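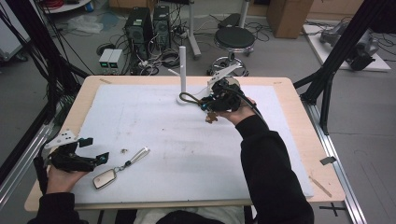
From: Imogen Ackroyd
To: Tindall Keyholders list
Subject: Re: [keyholders] Loose keys, fobs and where they should hang

Thanks to everyone who wrote back. I've copied the original message in below and answered it in pieces.

> We still have the shared keys in a biscuit tin in the downstairs office.
> Most are on rings with a fob, but the small brass ones keep coming
> off and going to the bottom. Would a stand be better than a board with
> hooks? The wall by the door is plasterboard and I don't want to drill it
> again.

A stand, yes, if the wall is out. We changed over in June and I wouldn't go back to a tin. The sort I mean is a plain upright post on a round base, with a short peg near the top. You want the base heavy enough that it doesn't tip when somebody puts a bunch on one side in a hurry. Ours came from Gromia and is fine with up to 400 grams on the peg. A bunch with a car remote on it weighs more than you'd expect, so put yours on the kitchen scales before ordering.

Check the peg as well as the base. A straight horizontal peg is easy to get a ring on to, but anything hung right at the tip will slide off if the stand is knocked. Brostuveo sell one with a turned-up end. I found it a nuisance with small keys because the hole in the key is only just wider than the peg and you have to wriggle it over the bend.

> What do people do with keys too small for the big ring?

Put each one on its own small split ring first, and hang it by that. Cabinet and padlock keys have such a small hole that you can't count on getting them over a peg at all. A bag of split rings costs very little. If you have the kind of fob with a short lanyard strap, hang the whole bunch by the strap and leave the metal ring free, then the remote sits lower and doesn't bang against the post.

Don't put the little ones on the same ring as a car remote. We did that with the meter cupboard key and it went home with whoever had the van.

> Is it worth labelling them? Last time the tags fell off.

Yes, but with a number and no address. Ours go up to 14 and the list of what they open is kept in the drawer. The paper tags fell off ours too. I now use the Lustine plastic ones, which have a slot for the ring, and I write on them in permanent pen. The pen rubs off after a few months and has to be done again.

> Any advice on the changeover?

Tip the whole tin out on something pale and flat. A sheet of white foam board is good for this, brass shows up well on it and small keys don't skid off as they do on a polished table. Sort out anything with a fob, then the loose keys, then try every loose key in every lock before you label any of them. It took me 3 evenings. I still have two that fit nothing and I'm keeping them in an envelope until the end of the year.

One more thing. The stamped number on a key, such as 3128 on our filing cabinet one, is often all a locksmith needs to cut another. Write it down somewhere safe and don't put it on the tag.

I can bring our stand to the next meeting if anybody wants to try it with their own keys.

Imogen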